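Visit to the Saltbridge Brewery, Grastport
Friday, December 5, 2025

The tour began at the grain store at 10 and was led by head brewer Girish Mishra. Saltbridge mills on site with a two-roller mill and mashes in a single infusion vessel. The base malt is a pale two-row. A small share of flaked oats goes into the stout and the winter porter.

Each batch yields 560 gallons into the fermenter. The cellar runs two yeast strains, one English and one lager, kept in separate rooms with separate hoses. Gravity is logged twice a day on paper. Mishra prefers paper because the ink survives a wet cellar.

Shalini Bhatt handles restaurant accounts. Kegs go to nine kitchens in Grastport, and the Nusov dining room takes the largest share. Its chef, Kazuhiro Sasaki, buys the porter for braising as well as for the bar. Bottles are sold in the taproom only, with a limit of 600 per release.
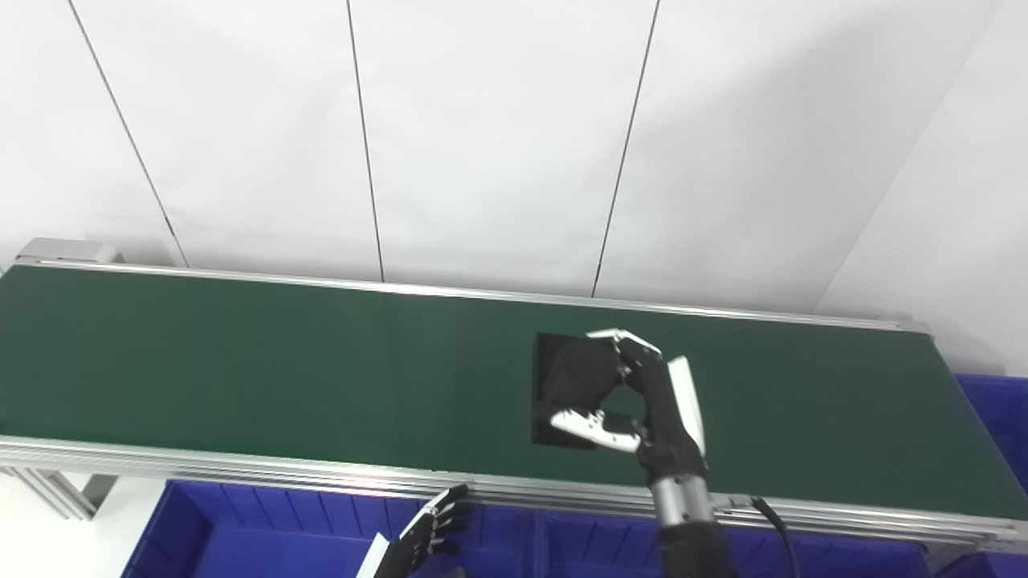

The tasting covered four beers. The pale ale was clean, with moderate bitterness and a short finish. The lager had a trace of sulfur. The stout was the best of the set, dry and roasty, and it held up against the smoked mackerel served with it. The porter was thin at the serving temperature and improved in the glass.

Tours resume in April. Closed shoes are required in the cellar.

Grastport Table Notes | Contact: Lawal Oyelaran, editor | Back to top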